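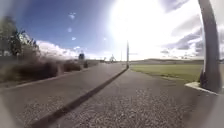 March, 7:40 am. Path walk + surface notes, Pietrzak stretch

Walked the straight bit with Hubert before the wind got up. Kacper stayed in the shop, mixing the second batch. Writing this fast, clean up later (won't).

Why we're bothering: Kacper wants the Bridedo test slab to feel like an ordinary old asphalt path underfoot. The slab we poured in the yard is too smooth. Everyone who stood on it said so. So, go look at a real one.

Surface. Grey, coarse, lots of small pale stones showing. Our slab has hardly any stone at the top, the binder is sitting over everything like icing. Need to brush it back harder or use less. Hubert says less. I say brush. Try both, left half and right half, mark which is which THIS time.

Color. Out there in strong light the gray washes out nearly pale. In the shop under the tubes our sample goes blue. Same bag of aggregate as before, so it's the lights. Do not order different stone on the strength of how it looks indoors. Carry the tray out to the yard door and look at it there.

Left side of the path. Dark narrow strip between the path and the wider paving. I had it down as a low curb, Hubert calls it a drain channel, we argued the whole way back and neither of us went and put a foot on it. Dumb. Check next visit. It matters for the edge form: if curb, we cast it separate, if channel, we need the former strip under the slab and that means redoing the base board.

Grass side. No argument there, path to mown grass, field flat right back to the hills. For the slab edge I'd skip any trim on that side and just let the turf mat butt up. Kacper has turf mat offcuts from the Avow job, ask him before buying any.

Hedge side. Long low hedges and shrubs, brown and dull green, past a raised edge. We don't need hedge. Putting it here so that Hubert stops asking. If the client wants planting it's a separate quote.

Tall thin pole, gray. Hubert wants one at the end of the display for scale. Maybe. Cheap to do, tube and a base plate. Small dark sign on a post by the hedges too, didn't get near enough to read it.

Mix for the trial panels
panel size 3000 x 2000 mm, same frame as last time
depth 40 mm, wearing layer only, the base board stays
5 buckets of the pale stone, sieved, hold one back for scattering on top
Flarby binder, the open drum first please, lid was left loose and there's a skin on it. Cut the skin out, don't stir it in

Order of work: frame square, oil the frame, lay left half, brush, lay right half with the leaner mix, scatter, roll once. Once! Last slab got rolled until it shone and that's half the trouble.

Kacper 11:15: skin is thicker than you think, lost a good inch off the drum. Still enough for both halfs.

Me, later: frame's square, corner by the door was out, shimmed it. Oil is on. Not laying today, too cold on the floor, heater going overnight with the shutter down.

To do
- foot on the dark strip, settle curb/channel
- ask re turf mat
- price tube for pole
- label the sieves, the middle one is not the one I though it was
- brush heads, stiff, the old ones are clogged solid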